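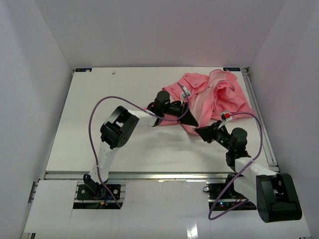 Two-arm shirt folding for a school project, grippers keep getting in each other's way

Posted in Robotics > Student projects
Asked by gentle_torque, March 14, 2026

I'm in a two-semester project class and our team is doing clothes folding with a pair of small arms. We teach the arms by demonstration: one of us drives them by hand with a second set of arms, we record, then we train on the recordings. The project is called Brademora, if anyone from the Vallside class is reading this and wonders which team it is.

We started in December with washcloths and those went fine. Now we're on shirts and it has stalled. We have 224 recorded runs with a pink button-up. The trained version gets as far as the first grab and then one of three things happens.

The two grippers go for the same fold of cloth and bump tips.

One gripper picks up two layers when it should get one, and the shirt comes up as a lump.

Both arms stop a short way above the cloth and hover until the run times out.

The shirt always starts crumpled because the assignment says it has to. The arms are mounted side by side at the near edge of a white table with pale walls on the other three sides. Each arm has its own cable running back from the gripper to the base. We're using a fixed camera for the overall view.

Things we have already tried: slowing the arms down, training longer, and throwing out the runs where the driver obviously made a mistake. Training longer made the hovering worse, I think, but I didn't write down the numbers for that one.

Our demo is in 11 days. Do we need more runs, or is something wrong with the runs we have? I can get nearly two hours a day on the setup and that's shared with another team.

Thanks for any help.

Akash Bhardwaj
Helped coach a student team for two seasons

I'd look at the runs you have before recording more.

Go through them and write down, for each one, which arm touched the cloth first and where on the shirt it took hold. A spreadsheet with those two columns is enough. My guess is that you have several drivers and each has a different habit. One goes for the collar, another goes for whatever edge is closest, and a third brings both arms in together. When you train on a mix like that, the arms can end up somewhere between the different habits. That would explain the bumping and it could explain the hovering too.

If the spreadsheet shows what I expect, agree on a rule and record again with everybody following it. We used this one:

The arm closest to a free edge goes first. The other arm waits off the cloth, well back, until the first has lifted its edge clear of the table. Then the second arm takes the hanging part. After that both arms pull apart until the cloth is flat enough to lay down.

The waiting has to be in the recordings. Drivers hate it because it feels like wasted time and they start creeping the second arm forward. Have a teammate stand next to the driver and call it out.

On the double layers, the cloth itself may be part of your trouble. A button-up has a button strip and cuffs, and those parts are stiffer and thicker than the rest. When the shirt is bunched up they stick up higher than the plain cloth, so drivers tend to grab them. Sometimes that's a good hold and sometimes there's a second layer right under it. Try having drivers pinch plain cloth near a hem, with the tips coming in low and almost flat to the table. It takes practice. Our drivers needed an afternoon.

With 11 days I would plan it like this. One day on the spreadsheet, one day practicing the rule with nothing being recorded, four days recording, and the rest for training and testing. You can reach 200 clean runs in that time if each run is short. Don't mix the old runs back in until you have tested on the new ones alone.

Also, stop and start your recordings the same way every time. If some of yours begin with several seconds of the arms sitting still over the table while the driver gets ready, cut that off. We had hovering that went away when we trimmed the beginnings.

cirex_bench

Check your cables. Ours caught on the elbow and pulled the gripper sideways a little and we blamed the training for two weeks. Leave enough slack for the whole reach, but tie it down along the forearm so it can't swing over the cloth.

Also get a different shirt. T-shirts are easier than anything with buttons.

gentle_torque

Can't change the shirt, the button-up is in the assignment. I'll look at the cables on Monday.

Akash, I did the spreadsheet for the first part of the recordings and it's pretty much what you said. There are 4 of us driving and I could tell who was driving from the first grab. Two of us go in with both arms together almost every time, me included. I'm going to bring your rule to the team and see if they'll agree to record again. One person is going to be unhappy about it.

What do you do when there isn't a free edge showing? Sometimes the shirt lands with everything tucked under.

Akash Bhardwaj

Pinch the highest fold with one arm, lift it a hand's width, and drop it. Repeat until an edge shows. Record that as part of the run, including the drops. We capped it at three tries and threw out the run if there was still no edge.

Pell Gentile

Same class, last year. The rule above is close to what we did, except we always let the left arm go first no matter where the edge was. It's slower, and a few starts can't be reached well from the left, but we had less to teach and the tips stopped hitting each other. For a short deadline I'd pick that one.

Grading was on the folding plus the written log when I took it, so keep the spreadsheet and put it in the log with the date you changed the rule. Ask your instructor if that's still how it works.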